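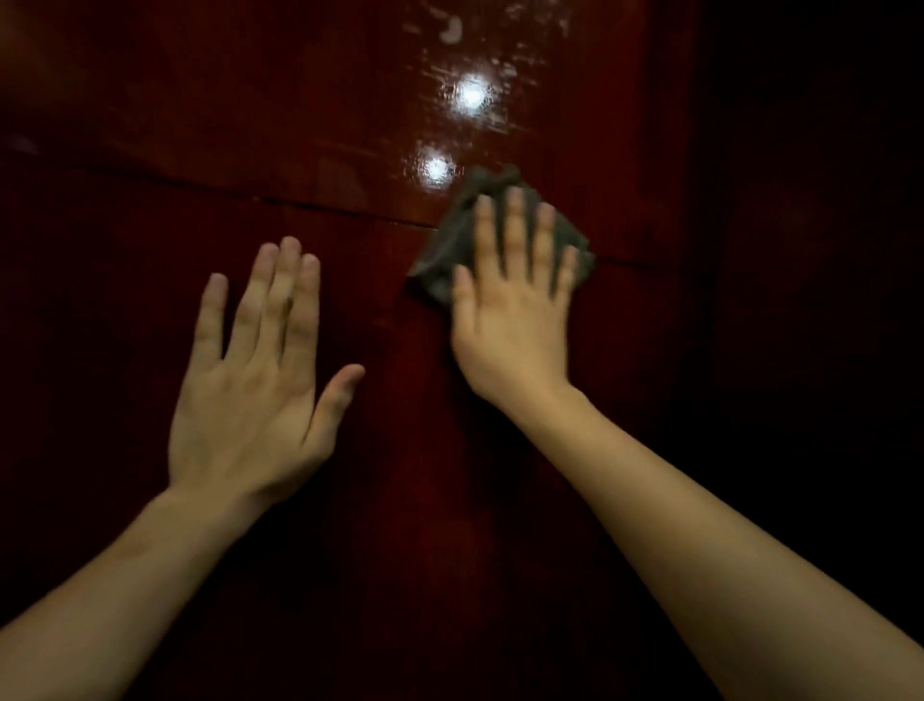

The Radis workshop opens its doors one Sunday in April, and by ten in the morning the coffee was already gone. I had come to see a robot learn to polish furniture. I own furniture. I do not polish it. The appeal was obvious.

The build belongs to Agustina Paredes and Renato Orellana, who rent the two benches nearest the freight door and have spread onto a third. She restores cabinets for a living and he used to fix elevators. Their arm is called Illance, after a word Renato misread on a paint can, and it stood under a bedsheet for my first half hour while he hunted for a hex key.

The plan is to teach by example. Someone wears a camera on their head and cleans varnished wood the way they always have: one hand braced, the other on the rag. Do that enough times and the arm is supposed to pick up the habit. Agustina has 389 clips so far and wants 700 before she trusts any of it near a customer's wardrobe. Renato thinks 600 would do. I got the feeling this had been discussed before.

Gloss is the big headache. A high shine throws back every lamp in the building, and the software takes a bright reflection for a spot of dirt and goes after it with real dedication. Seams are the other trouble. A person feels the joint between two panels through the cloth and eases off. Illance does not feel much yet. There is a pressure sensor from Benítez in a drawer, waiting for a bracket that Renato has now printed four times.

They did run it. Off came the bedsheet, and the arm crossed a scrap door in slow, careful strokes, missed a patch in the middle, and stopped to think. A boy next to me asked if it was broken. Renato said it was planning. It planned for several minutes.

The whole thing has cost them 900 dollars, not counting the second-hand Haretti controller, which Agustina got in trade for refinishing a piano bench. She let me try the rag while we waited. I was told I press too hard and go in circles, and my clip was deleted before I had my jacket on.

Parking is behind the building. Bring your own coffee.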